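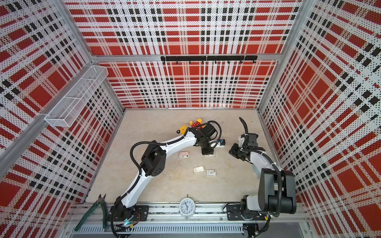

Red, white and black plaid on perforated panels, with a hook rack mounted below the upper rail.

Estimating and matching a large plaid on walls
Category: Walls and Finishes
Posted October 2021

Naheed Khokhar

I am responsible for the interior refurbishment of a small tenant lounge in the Idis building, and I would be grateful for advice on ordering and hanging a plaid wallcovering. The design selected is a printed paper from the Clukmont range. It is sold in single lots, and the supplier has stated that a second order may not come from the same print run.

The measured wall area is 348 square feet, after subtracting one door and two windows. The ceiling height is eight feet throughout. The pattern has a vertical repeat of 17 inches and is listed as a straight match. The supplier's quotation is $1,264 for the paper alone, so an error in either direction would be costly.

My questions concern three matters. First, how much additional material should be allowed for a design of this size? Second, where should the first strip be placed, given that the room has a chimney breast on the long wall and no corner appears to be perfectly square? Third, is it acceptable to cover all four walls in a plaid of this scale, or is a single wall the customary approach? The furniture will be plain gray and the floor is a pale beige vinyl.

The paper must be ordered soon, as the lounge is scheduled to reopen in December.

M. Guimarães

For a straight match with a repeat of that length, an allowance of 15 percent is usual. Applied to your measurement, this brings the order to 400 square feet. Please note, however, that area is a poor basis for the final figure. Count strips instead. Each strip must be cut to a full number of repeats, including the trim at top and bottom. With a ceiling of eight feet, six repeats give you 102 inches, and that leaves six inches to divide between ceiling and baseboard. Divide the usable length of a roll by 102, discard the fraction, and you have the number of full strips per roll. The remainders can be used above the door and under the windows, provided the bands still line up.

I would also ask the supplier whether the quoted widths are trimmed or untrimmed. The two are often confused on order forms.

With regard to placement, center the design on the chimney breast and work outward in both directions. A plaid shows any lack of symmetry on a projecting wall at once. Draw a plumb line for the first strip and draw a new one after every corner. Do not use the corner itself as a guide. Where a corner is out of square, wrap the paper past it by half an inch, cut, and hang the next piece to the new line, overlapping the wrapped edge. There will be a slight mismatch in the corner. It should be placed in the corner farthest from the entrance - most visitors will not look at it.

The ceiling line deserves equal attention. If the ceiling slopes, a strong horizontal band placed close to it will make the slope obvious. Set the top cut so that it falls within a wide area of one color, with the nearest band several inches lower.

Before any paste is mixed, check that every roll carries the same lot number, and unroll a few feet of each in daylight. Retain any surplus. Repairs to a patterned wall are very difficult without it.

jasinska_interiors

One wall only. Four walls of red plaid is too much, in my opinion, and tenants will tire of it.

Naheed Khokhar

Thank you both. The strip count has been completed and it comes out slightly above the area estimate, so the order will follow the strip count. The supplier has confirmed that the widths are trimmed.

As to the number of walls, the owners have asked for all four and the matter is settled. I should have mentioned that the color chosen is a dark green with a narrow cream line, and the effect on the sample board is quieter than a red would be.

One point remains open. The existing walls were painted with a semi-gloss two years ago. Is a light sanding followed by a primer sufficient, or should the paint be removed?

M. Guimarães

Sanding and a wallcovering primer will be sufficient if the paint is sound. Wash the walls first and allow them to dry overnight. Press a strip of painter's tape firmly onto the paint in several places and pull it away sharply - if paint comes with it, that area must be scraped and filled before you prime.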